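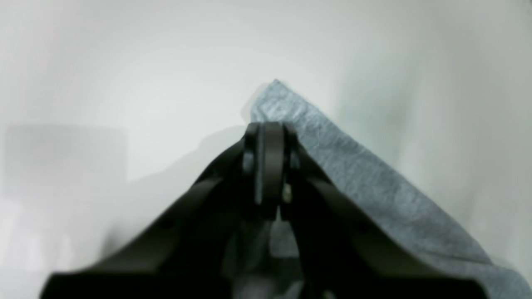 Home Features Labor Machines Archive Subscribe

The Three Thousand Folds

2025-09-10
By the features desk

The job at Wasimico is to fold a gray cloth, and then to fold it again. An operator sits with a pair of handles and steers a robot arm through the motion. A small camera rides at the arm's wrist and records what the gripper is doing. When the fold is finished, the operator taps a pedal, shakes the cloth out over a white tabletop and starts over. Each round is called an episode. The company wants 3000 of them before it lets its software try the task alone.

I spent three days there, and by the second afternoon I had stopped watching the robot and started watching the pedal. There are two, one for keep and one for discard. The choice between them takes less than a second, and it seems to me that most of what the machine will ever know about cloth is decided there.

The theory is simple enough to fit on a pitch deck, where I first met it. Language software got good by reading huge amounts of writing. Robots have nothing like that to read. So companies like Wasimico pay people to make the examples by hand, and they hope that past some number the arm will pick up a general sense of what folding is. How large a number, I asked. I got a different answer from everyone, and each came with a funding round attached.

Cloth is a good place to test the claim, since cloth behaves badly. A block has a shape and keeps it. A rag has a new one every time you set it down. The jaws close on a corner and the corner rises into a peak, and now half the fabric is hanging where the wrist camera can't see it, behind the same black plates that are doing the holding. Operators learn to guess at what the hidden part is up to. Whether the software learns to guess, or only learns what this gray cloth tends to do on this white table, is the question I kept asking and kept not getting answered.

The white table bothers me more than it seems to bother anyone on the payroll. I was told a plain background gives "clean signal," and I don't doubt it. I have also never folded laundry on a plain white background. Mine gets done on a bed with a cat on it. Wasimico says variety comes in phase two. Phase two has been on the schedule since before the current office lease.

They do have results. In the demonstration I was shown, the arm took hold of a cloth near one corner, drew it over and let go, and what it left behind was a fold by any fair standard. It did this on the first try. I asked to bring in a dish towel from my hotel and was told, politely, that the towel was out of distribution. I've since heard that phrase from people at two other firms, and it works the way "weather permitting" works on a ferry timetable.

Kidside, which sells a toy-sorting arm to daycare chains, went through the same stage earlier. It also gathered 3000 examples, and its marketing still leads with the figure. What the brochure leaves out is how they were spread. A former contractor told me that most came from one room, with one bin and the same small set of toys, because resetting the room took longer than recording the episode and the pay was per episode. Kidside disputes the word "most." It did not offer me another one.

Pay by the piece explains a lot in this business. The staffing outfit that supplies Wasimico's operators, Brito, sets a target of 150 kept episodes a shift. Hit it and there's a bonus. I watched one operator lose a corner halfway across, let the cloth slide, catch it again and finish with something lopsided. Keep or discard? The guidelines say a recovery is valuable and should be kept. The same guidelines say a lopsided result is a failure and should be thrown out. The foot hovered, then came down on keep. I would have done the same with a bonus on the line.

None of this makes the work foolish. The operators are skilled, more so than their hourly rate suggests, and some of them can feel a bad grasp coming well before it shows on the monitor. If a machine could be given that sense, it would be worth a good deal. My doubt is about the bookkeeping. A count of episodes tells an investor how long people sat in chairs. It says little about what they showed the arm while they sat there.

Gernance, a small auditing shop, has been trying to sell data companies on a dull alternative: record where each example came from, who made it, what was thrown away and why. Its people told me the discard pile is the first thing they ask for. Wasimico's is deleted every September to save on storage.

I asked if I could look through this year's before it went. They are checking on that.

Contact the desk | Corrections | © 2025 All rights reserved | Back to top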